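Ticket 1256: Wrist camera drops out during grasp on soft packages
Opened by: Nazmiye Ersoy, Hesthorpe lab
Status: Waiting on parts 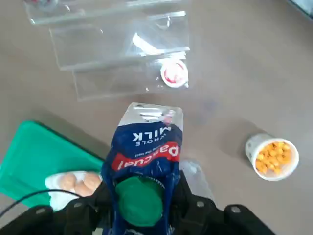
Setup is the Allia two-finger gripper with the stock fingers, wrist camera on the short bracket, Dalsgaard controller. We are comparing it against the Clarkelholm gripper on the same grocery items. The dropout only happens with the Allia.

Problem: the camera stream freezes for up to 500 ms when the fingers close. It recovers without a restart, but the policy keeps acting on the old picture.

Wednesday, 9:40
Ran 11 grasps on the milk, held by the green cap. Stream froze on 2 of them. Same grasps with the Clarkelholm, no freezes.

10:15
Lowered closing force to the minimum that still holds the cap. No change.

11:05
Swapped the USB port on the controller. No change. Swapped the camera for the spare. Still freezes, so the camera is fine.

13:30
Moved the wrist by hand with the motors off and the stream running. It freezes when the cable is pulled toward the left finger. Looks like strain at the connector. The Clarkelholm bracket is longer and leaves more slack.

14:10
Taped a service loop behind the bracket and repeated the milk grasps. No freezes. The tape started to lift by the end of the run, so this won't last.

Reply from support, 15:20
Please try the right-angle connector and the long bracket. Both fit the Allia. Do not route the cable between the fingers.

15:35
Ordered both. Will rerun milk and eggs on both grippers once they are mounted. Please keep this ticket open until then.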